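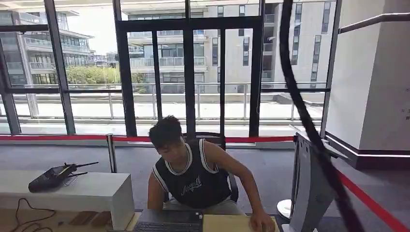 Jedik Recording Kit for Humanoid Robots

Jedik is a recording kit for teams who teach a robot from examples. It stores the camera views from the head and both wrists together with the joint positions of arms and fingers, all on one clock. The kit is made by Lustell and we sell and service it from our workshop in Dandatska.

A usual session needs one operator and one person at the laptop. The person at the laptop starts each take, gives it a label and marks the bad ones. A take can be up to 540 seconds long.

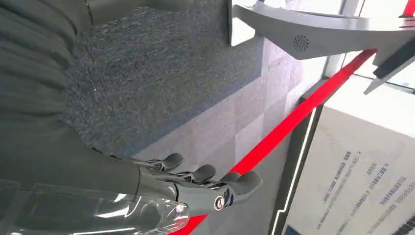
Fengying Zhong
Product Specialist, Recording Kits

I recommend that you begin with the wrist views. When the fingers close on an object, the head camera often loses it behind the hand, and your model then learns from a guess. With Jedik you can check the three views side by side before the take is saved.

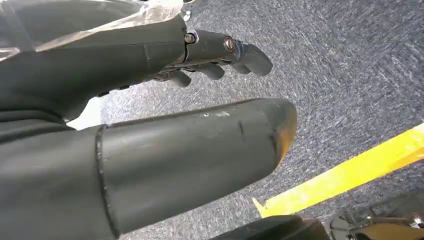 Please do not delete every take with a mistake. A small number of them, labelled honestly, is useful for training the recovery. The software keeps them in a separate folder – you can change its name and colour in the settings.

Handovers between a person and the robot need more variety than most customers plan for. Change the person, the height and the angle. For one handover task we advise some 600 takes as a first set.
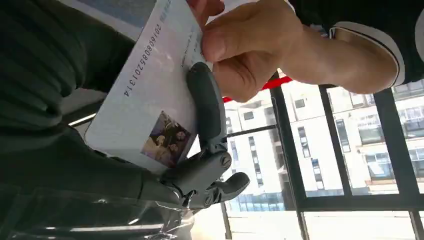
The moment of release is the most difficult part to label, so the software lets you move the label one picture at a time.

What is in the kit
Two wrist cameras and one head camera
Recording unit with 1,000 GB of storage
Cable set and wrist mounts
Jedik software, licence for one laptop

The Guerreiro mount for other hands is sold separately. Orders received before Friday noon are packed the same day.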